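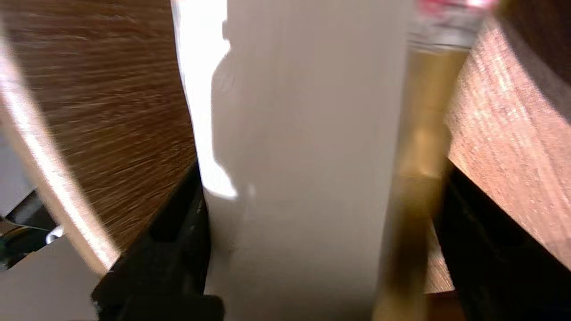
Schritt 4: Den Nachttisch ans Bett stellen und einräumen

So, die Beine sind dran, jetzt kommt der angenehme Teil! Ich gehe davon aus, dass ihr das Bett aus Schritt 2 schon an seinem endgültigen Platz habt. Wenn nicht: erst das Bett, dann der Nachttisch, sonst schiebt ihr alles zweimal (ich spreche aus Erfahrung, der Flukia ist bei mir dreimal umgezogen).

4.1 Tisch am Gestell anfassen und hochheben, nie an der Platte ziehen. Bei glattem Boden ist man schnell versucht, ihn einfach rüberzuschieben. Bitte lassen!

4.2 Neben das Bett stellen und so weit abrücken, dass ihr das Laken noch bequem unter die Matratze stecken könnt. Meine Mitbewohnerin Rocío mag es enger, ich brauche Platz für die Hand.

4.3 Kurz auf die Platte drücken, einmal links, einmal rechts. Kippelt was? Dann zurück zu Schritt 3 und die Schrauben am Gestell nachziehen.

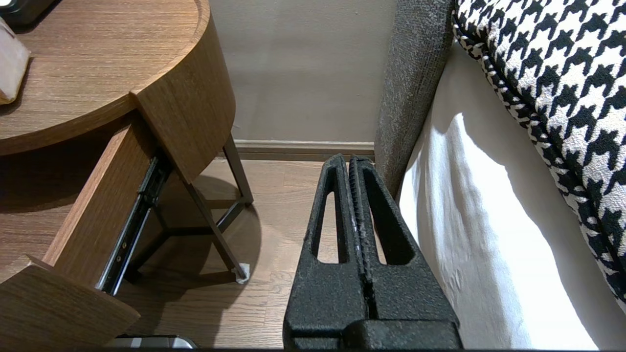 4.4 Jetzt die Schublade. Zieht sie langsam bis zum Anschlag heraus und schiebt sie wieder zu, ein paar Mal hintereinander, und hört dabei hin. Wenn es irgendwo hakt oder knirscht, lasst sie offen und schaut euch die schwarze Metallschiene an der Seitenwand an, da kommt man in diesem Zustand gut an die kleinen Rollen und die Schraubenlöcher heran. Ein trockener Pinsel reicht zum Saubermachen. Kein Speiseöl, auch wenn Jaqueline Hinojosa darauf schwört!

Achtung: Die offene Schublade ist kein Ablagebrett. Maximal 10 Kilo gehören hinein, und zwar gleichmäßig verteilt. Finger weg von der Schiene beim Zuschieben.

4.5 Einräumen. Schweres nach hinten, Kleinkram nach vorn. Oben drauf kommt bei mir nur, was ich nachts im Halbschlaf finden muss, also Taschentücher und die Brille. Die Platte ist rund, da rollt und rutscht einem an der Kante gern mal was runter.

Hinweis: Nach zwei Wochen alle Schrauben noch einmal prüfen. Ich hab das beim ersten Mal bis Oktober vergessen, und da wackelte er dann ordentlich.

Weiter mit Schritt 5: Leselampe Kolel anschließen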